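Do you really need a new phone case?

Every December my inbox fills up with case makers promising me the last one I will ever buy. This year it was Gasser, who would like 94 dollars for something with "adaptive corners." I asked what the corners adapt to. I'm still waiting.

My suspicion is that most of us would be fine with a plain slim one. Frosted plastic hides fingerprints better than the glossy clear kind, and a thick rim does most of the work if the phone lands on its edge. Beyond that you are paying for the box. Viera Charvát, who proofreads these pages, has had the same cheap case for 2 years and says it has gone a bit yellow – that's her entire list of complaints.

What I would look at before buying is the cutouts. A case can be the right length and width and still be wrong for your model, and the seller's photos are usually too small to tell. Check the camera opening first, then the little slots along the side.
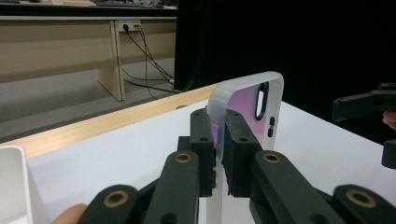 Sending it back

Noteo, the online shop, gives you 10 days and wants the original packaging, so open it gently. Flivness on Harbor Street will let you try a case on at the counter, though they do push the screen protectors pretty hard. I said no three times.

If you've found a pricey case that earned its price, write to me, Selina Wyss, at the usual address. I'm willing to be talked around, but bring the receipt.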